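Search this forum... Go Advanced search

Coffee mugs: how many is too many, and where do you all keep them?

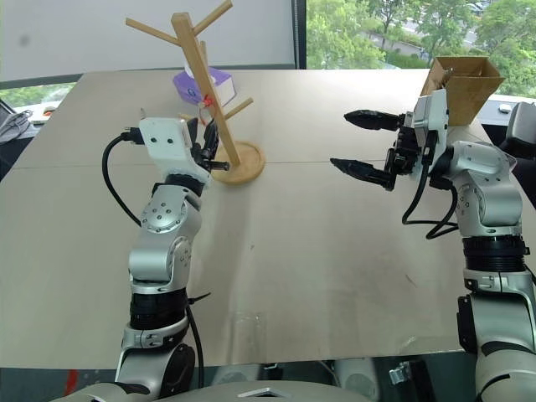

Getting rid of mugs without starting a family war

porchlight_dee
OK so I need help. We moved into the Dunmore place in September and the kitchen is maybe half the size of the old one. I have one short cabinet for every cup, glass and mug we own. My husband's family gives mugs for every birthday, every retirement, every time somebody drives past a gift shop. I'm thinking of putting a wooden mug tree out and keeping only what fits on it. Has anyone lived with a mug tree for a while? Do you still like it?

gravelroad
Had one for years and I'm a fan. You use what's on the pegs and you stop digging. The cheap ones tip over if you hang all the heavy mugs on one side, so load it evenly. That's the whole learning curve.

Siv Haugland
I have to disagree with gravelroad, sorry! I gave mine away. Everything on it got a film of cooking grease plus dust, and I ended up rinsing a mug before I used it, every single morning. We cook a lot of fish though, and the stove is right there. Cup hooks under the shelf, inside the cabinet with the door shut – I'd never go back. A bag of hooks at the hardware store in Plarkilau cost me next to nothing.

gravelroad
Well, if it's next to the stove, sure. Mine's across the room by the toaster and I've never had to rinse anything.

porchlight_dee
We rent, so I can't screw hooks into anything. The lease is very clear about holes (she came by and looked at the walls with a flashlight when we moved in). And the stove is maybe two steps from everything, so now I'm worried about the grease.

tamarack12
Stick-on hooks are a no from me before you ask. I lost my grandmother's blue cup at 2 in the morning and it sounded like a burglar. I'd just stack them. Two high, handles facing out, done.

Siv Haugland
Stacking chips the rims!! Mine all have little bites out of them from when I did that.

tamarack12
Then your mugs are too thin. I've stacked diner mugs for 12 years and they look the same as the day I bought them.

nelliebly_fan
Can we talk about the actual problem, which is the in-laws? My mother-in-law had nearly 200 mugs when she passed, and we had to wrap every one in newspaper. I kept four. Dee, take pictures of the sentimental ones, then let them go. The church sale will take them if they aren't chipped.

gravelroad
I wouldn't let all of them go behind his back though. Put them in a box in the closet and see which ones he asks for. My wife asked for exactly one, the ugly one from Skillden with the moose.

porchlight_dee
Ha, ours is a lobster. It's staying. OK, trying the box in the closet AND the tree, on the dining table side away from the stove. Siv, I'll let you know if it gets greasy.

Siv Haugland
Please do, I want to be right :)

Comments (3)

marge_k: We did the closet box. It's still in the closet.

oldblue: Agree with tamarack12, thick mugs stack fine.

pinecone77: Does anyone know if a tree will hold those big soup mugs? Mine slide off the pegs.

Contact us | Terms | © Zakport Home Boards | Back to top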